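Search the help center Search Clear

Ticket 340: Lap times missing from practice session, timing board shows wrong order
Product: Pakley Timing, track edition
Site: Bidstead circuit
Opened: 2026-02-21
Priority: High
Status: Waiting on customer

Reported problem

We ran a motorcycle club practice on the short course with the Pakley decoder in the timing hut. The first group went out and the board filled in normally. In the second group, 4 bikes stopped showing lap times after their out lap. They were still circulating and the marshals could see them. The board dropped them to the bottom of the order, which upset the riders, and two of them came in early thinking their transponders were dead.

The session file was saved. We have a race meeting coming up and need this fixed before qualifying. The decoder has not been moved since December. The only change is that we took the software update when it was offered at startup.

Bidstead timing hut

Support, first reply

Thank you for the session file. The raw log has passings for all the bikes in the second group, including the ones missing from the board. The loop picked them up and the decoder stored them. They were thrown out later, when the software matched passings to laps.

Please send the following:
- the minimum lap time set for the session
- the course layout chosen in the session menu
- a screenshot of the loop signal page with no bikes on track

Bidstead timing hut

Minimum lap is 50 seconds. Layout says "Full". We always leave it on Full and it has never mattered before. Background noise reads 137, it was lower than that last season but I don't have the old figure written down.
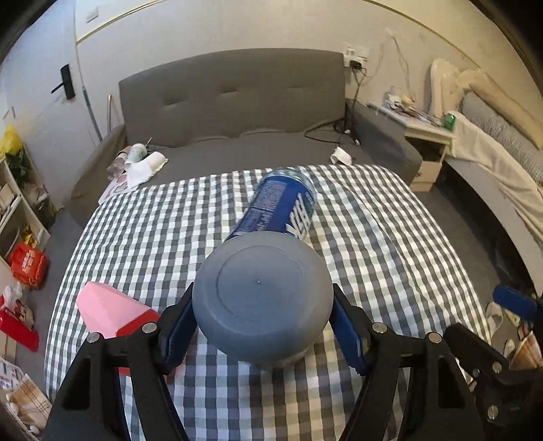

Fela: we had the same thing at our track after the update. Fast riders on the short course were going under the minimum lap, so every passing got treated as a repeat and ignored. Slower groups never showed it. Check whether your missing bikes are the quick ones. Also look at the loop connector, ours had corroded and the noise reading was high, though that turned out to be a separate fault.

Support, second reply

The comment above matches what we see in the log. All of the missing bikes were lapping under the minimum. Before the update, the short course used its own minimum lap even if the layout was left on Full. The new version takes the value from the selected layout only.

Steps to correct it:
1. Open Session Setup and change the layout to Short.
2. Set the minimum lap well below your fastest expected time.
3. Save this as the default for the club class.
4. Open the saved practice file and choose Recalculate. The missing laps should come back, as the passings are still in the raw log.

The noise reading did not cause this problem, but it is higher than we like to see. Please disconnect the loop at the hut, clean the connector and take the reading again. If it stays high, check the lead-in cable where it leaves the track edge.

Bidstead timing hut

Changed the layout and recalculated. All the laps are back and the order agrees with our paper chart, apart from one bike on a Juhász transponder that is listed twice under different numbers. Is that the same fault?

Support, third reply

No. That transponder was entered once in the rider list and once as a spare. Delete the spare entry and recalculate again. Your lap times will not change.

Bidstead timing hut

Deleted, and the order is right now. Connector not cleaned yet, the hut is locked until the next test day. Please keep the ticket open until I can send a new noise reading.

Support

Left open. Status set to waiting on customer.

This site uses cookies to keep you signed in and remember your ticket filters. Accept Manage settings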